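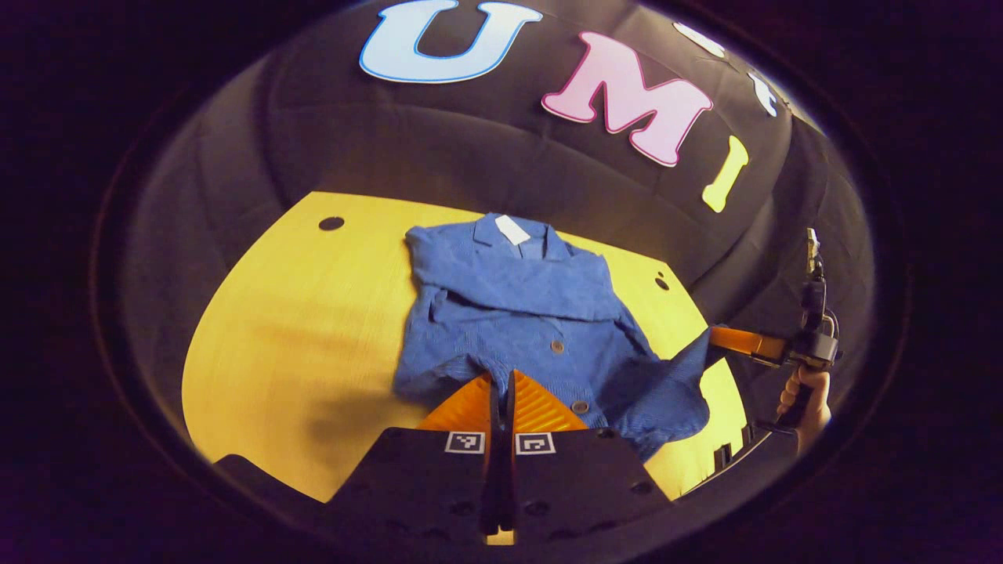 Setup and Upkeep of the Resik Garment Cell
Project report, second-year mechatronics
Group members: Dagim Feyisa, Akua Agyeman, Korkor Akolgo
Supervisor: Mariama Atinga
Essien Laboratory

1. Scope

The Resik cell is used to record two-handed handling of clothing. An operator holds one gripper in each hand and works on a garment laid on a fixed table. Each gripper carries its own wide-angle camera, and the opening of the fingers is measured from two printed markers on the finger mounts. There is no arm in the cell.

Our group took over the cell in February with three known problems: the opening measurement drifted during a session, fingers came loose in their mounts, and the cable of the right gripper pulled on its connector. The assignment was to bring both grippers back to a usable state, write down the setup so that another group can repeat it, and set service intervals. The processing software (Fandis) was treated as fixed. We changed its calibration file and nothing else.

2. Parts of the cell

2.1 Grippers

The two units are built to the same drawings. Each has two black mounts that face each other and travel on a common rail, driven by a trigger through a rack and pinion. A return spring opens the mounts when the trigger is released. An orange soft finger is fixed to each mount. The fingers are wedge-shaped with a finely ridged gripping face and come from Jastau as cast parts, sold in pairs. We refer to the units as L and R after the hand that normally holds them.

2.2 Markers

Each mount has one square black-and-white marker just below the finger. Fandis finds both markers in the camera image and converts the distance between them to an opening in millimeters. The markers are printed on adhesive paper with a white margin. The margin is needed for detection and must not be trimmed.

2.3 Table and backdrop

The table has a yellow wooden top with a faint grain. Three small holes are drilled in it, one to the left and a pair to the right. They were there before the project and we use the pair as a position reference for the garment: a shirt is laid with the collar pointing away from the operator and to the left of the pair. Behind the table is a black padded backdrop with colored cut-out letters. The camera tracking in Fandis depends on fixed, high-contrast detail in the background, and the letters provide most of it. They should not be moved during a series.

3. Condition at takeover

Both grippers were taken apart on the bench before any adjustment. Findings:

Unit L. Lower screw of the left mount missing. Marker on the same mount lifted at one corner. Rail dirty with lint, mainly at the inner end of travel. Fingers usable.

Unit R. Both markers in good condition but one had been applied slightly rotated. Return spring weak; the mounts stopped short of the open position. One finger split at the base. Cable clip absent, so that the full weight of the cable hung from the connector.

Fandis calibration file. One file was in use for both units. It had been made with unit L before its marker lifted.

The last point explained most of the drift reported by the previous group. The remainder came from play in the mounts.

4. Setup procedure

The order below is the one we recommend. Steps 3 to 6 have to be repeated whenever a finger or marker is changed.

Step 1. Clean the rail. Open the mounts fully, brush lint toward the outer ends and wipe with a dry cloth. Do not oil. An earlier attempt with light machine oil collected more lint within a day, and traces of oil ended up on a test shirt.

Step 2. Check the spring. With the gripper held level, pull the trigger fully and release it slowly. Both mounts must return to the stops without help. If they do not, replace the spring.

Step 3. Fit the fingers. Slide the base of the finger into the mount until it seats, start all screws by hand, then tighten them in a cross pattern with the short driver. The soft base bulges if a screw is overtightened and the finger then leans outward. Always fit both fingers from the same Jastau pair. Fingers from different castings had visibly different stiffness in our tests.

Step 4. Check the closed position. The finger tips should meet along their full width with the trigger pulled. If only one corner touches, loosen the mount, turn it by hand and retighten. A strip of paper held between the tips should resist a light pull at both edges.

Step 5. Apply the markers. Remove the old adhesive with alcohol and let the surface dry. Align the bottom edge of the marker with the step in the mount. We made a small printed guide for this, stored in the tool drawer.

Step 6. Calibrate. Connect the gripper and start the calibration page in Fandis. Insert the gauge blocks one after another between the fingers, close on each block until it is just held, and confirm the reading. Save the file under the letter of the unit. The blocks must be held by the flat part of the finger and not by the tip, which bends.

Step 7. Secure the cable. Route it down the back of the handle, through the clip, and leave a loop large enough that the wrist can turn freely. Pull lightly on the cable below the clip; the connector must not move.

Step 8. Record a test. Lay the blue button-front shirt on the table, collar away, and hold both grippers in the working position. L points at the lower buttons and R comes in from the right side of the shirt. In the camera view of L, both markers have to be fully inside the image and the fingers should reach into it from the bottom edge. Some background letters must be visible over the table. If no letters can be seen, the gripper is being held too steeply.

5. Repairs carried out

5.1 Spring, unit R

The original spring had taken a permanent set. A stronger one from the laboratory stock was tried first. It opened the mounts reliably, but Korkor reported hand fatigue after a short series, and fabric slipped from the fingers when she relaxed her grip. The final spring has the same wire as the original and a slightly longer free length.

5.2 Split finger, unit R

The split ran from a screw hole to the edge of the base. Gluing with flexible adhesive held for one session. The pair was then replaced. The undamaged finger was kept for bench tests only.

5.3 Mount play, both units

Play at the finger tip was measured with a dial gauge while the mount was pushed by hand in both directions. The worst value was on the left mount of unit L, where the screw was missing. After replacing that screw and shimming the rail with plastic film, all four mounts were under the 2 mm limit set by our supervisor. We would have preferred a tighter limit, but the rail is a printed part and the film wears.

5.4 Cable clip, unit R

A new clip was printed from the drawing of unit L. The first print cracked along a layer line on assembly. The second was printed lying on its side and has held.

6. Endurance check

Each unit was cycled by hand 200 times after repair, with a folded sleeve between the fingers. The calibration was checked with the gauge blocks before and after. Unit L showed no change that we could separate from reading error. Unit R read slightly too wide afterward. One of its markers had shifted on incompletely removed adhesive. It was replaced, and the 200 cycles were repeated with no further shift.

The cell was then handed to Ohemaa Sulemana's group for regular use. By the end of June they had made 507 recordings with it. Most of their rejected recordings were lost to marker detection, nearly always when cloth had been lifted over one of the mounts. We consider this an operating error and have added a note to the cell binder. Two were lost to a loose finger screw on unit L, the same position as the one found missing at takeover. The thread in that mount is probably worn.

7. Service intervals

Before every session: rail free of lint, screws tight, both markers flat, cable loop free, lens clean.

Weekly: paper strip test of the closed position, reading check with one gauge block.

Monthly: all gauge blocks, play at the finger tip, condition of the finger base around the screws.

At every finger or marker change: full calibration of that unit, new file, entry in the binder with initials.

The rail film has no fixed interval. It is replaced when play exceeds the limit.

8. Open items

The left mount of unit L needs a threaded insert. The part has been ordered, and until it arrives the screw is secured with low-strength thread locker.

The marker position depends on hand alignment against the guide. A shallow pocket in the mount would remove this source of error. Akua has drawn a revised mount, but it has not been printed or tested.

Fandis accepts a calibration file from the wrong unit without a warning. We have reported this to Mariama Atinga. For now the unit letter is written on the handle and has to be compared with the file name at startup.

Shadow on the near side of the table has not been addressed. The operator's own position affects it, and a second lamp was outside our budget.

9. Division of work

Dagim Feyisa: disassembly, rail and mount repairs, play measurements. Akua Agyeman: markers, calibration, drawings. Korkor Akolgo: springs, cable routing, endurance check, cell binder. The report was written jointly.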